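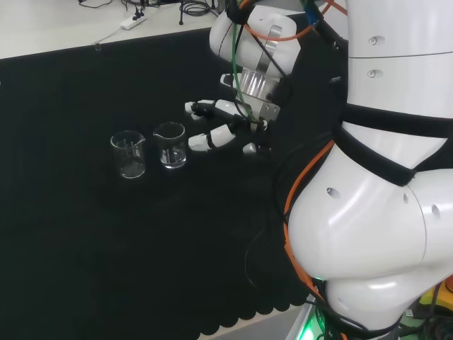
Ernatum hand beside the two beakers, water in the right one

benchrat19: So I've got the Clorar kit on my bench, arm plus hand, $3,000. Anyone else running one?

owitkowska: Yep! Love the fingers, hate the cabling.

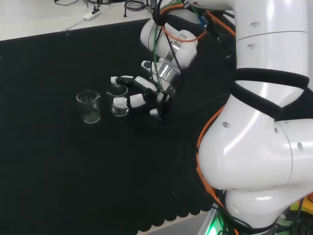

Lower finger right up by the glass

dullspoon: For that money I'd get the Belel two-jaw and pocket the change.

benchrat19: On thin glass? No way. Grip force goes down to 205 on the slider and I like having that.

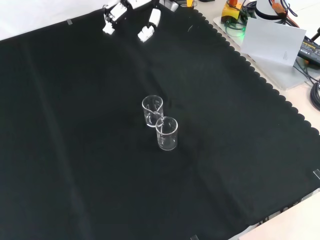
My only real gripe is support, they took 19 days to email me back.

dullspoon: Still say Belel.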